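Pferd & Stall | Fütterung

Drei Stunden Weide, und trotzdem hungrig? Jolanta Malinowski kennt das von ihrem Wallach Clorka und schwört im November auf Heu aus engmaschigen Netzen. Was für eine Ruhe plötzlich im Stall herrscht!

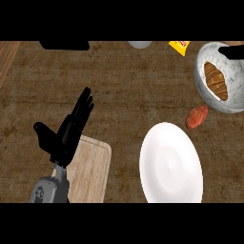

Helles Holzbrett mit umlaufender Rille

Clorka frisst jetzt langsamer, kaut gründlicher und döst danach herrlich zufrieden. Die Maschen messen 30 Millimeter – für den Anfang

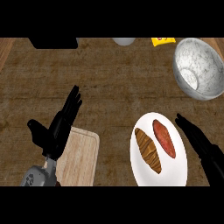

durften es ruhig größere sein, bis er den Dreh heraushatte.

12 Kommentare | 41-mal geteilt

Kontakt | Nach oben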